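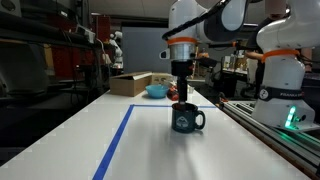
Is descaling a kettle every month really necessary, or is it a way to sell sachets?

Posted by Bhavana Achari

I moved into a rental in October and inherited a Melar kettle with the place. The booklet was still in the drawer. It says to descale "at least monthly" using the maker's own sachets, and it says the same thing on three different pages, which made me suspicious straight away. A box of the sachets costs $19 and does four treatments. I drink a lot of tea, so I use the thing maybe six times a day, but I have never in my life descaled a kettle once a month and my last one ran for years.

The town's water report puts our hardness at 265 parts per million. The report calls that "very hard" and then says it is no cause for concern, so I don't know what I'm supposed to do with the number. There is a white crust on the bottom of the kettle and I get flakes in the last cup. The tea also grows a brown skin on top if I leave it for a few minutes, and it leaves a ring in the mug that dish soap won't shift.

My neighbor swears by a magnetic clip that goes around the pipe under the sink. She paid $65 for it. The brand is Plestis and the box claims "up to 90% less scale" without saying less than what. I asked her whether her kettle was any cleaner and she said it felt cleaner.

So what I want to know:

Do I need to do this monthly?
Are the branded sachets any different from vinegar or citric acid?
Does the magnet do anything?
Will any of it fix the skin on the tea?

Please don't tell me to buy a whole-house softener. I rent, and the one quote I got was $1,864 before installation.

Apinya Siriwan
Posted in reply, edited once

I'd ignore the calendar and look in the kettle. At 265 you will get crust quickly, so monthly may turn out to be fair in your case, but it's a silly rule to print for everybody. Someone with soft water could go a year. When the bottom has a solid white layer, or it starts flaking, do it.

As for the sachets, turn the box over. The ones I used to buy listed citric acid and nothing else. Yours may have something extra in it, I haven't seen the box, but if citric acid is the only ingredient then you can get a bag of the stuff in the canning aisle for a few dollars and it will last you a very long time.

What I do:

Fill the kettle halfway and bring it to a boil.
Switch it off and unplug it, then add a heaping tablespoon of citric acid. Go slowly, it fizzes up.
Leave it for 20 minutes.
Pour it out, rinse twice, boil one full kettle of plain water and throw that away too.

White vinegar also works. Half vinegar, half water, leave it for an hour. I stopped because the kitchen smelled like a pickle jar and so did the next two cups. Don't mix either one with bleach, ever, and check the booklet for anything about the coating on the heating plate before you start.

On the magnet, I would want to see a test by somebody who isn't selling it. I went looking when my brother wanted one and found studies pointing in different directions, mostly on equipment nothing like a clip under a sink. "Felt cleaner" is not much to go on for $65. If your neighbor is game, have her descale her kettle, take the clip off for a month, then put it back for a month, and compare. I doubt she will want to.

The skin on the tea is a separate thing. That comes from the minerals in the water reacting with compounds in the tea, so a spotless kettle won't stop it. A filter jug that lowers hardness will help, and so will a squeeze of lemon if you take it black. I have a Storov jug and the skin went away for the first few weeks of each cartridge and then crept back well before the little light told me to change it. Make of that what you like. Cartridges are where they get you, so price those before you buy the jug.

For the ring in the mug, make a paste of baking soda and a little water, rub it around with a damp cloth and rinse. Go gently over any printed design. I wouldn't bother with the special tablets.

Wattanapong_Kitchen
Posted in reply

just use vinegar. my mom did it twice a year and her kettle is older than me. all these companies are the same. the flakes won't hurt you its only chalk, pour slower and leave the last inch in the kettle

Bhavana Achari
Follow-up

Thanks both. I checked the sachet box in the store and the ingredients line says citric acid, full stop, so I put it back and bought a bag. One treatment took off most of the crust and a second one got the rest, apart from a patch around the spout. The baking soda worked on the mug. The skin is still there, as Apinya said it would be. I'm holding off on a jug until I've worked out what the cartridges come to over a year, and my neighbor has declined to take her clip off.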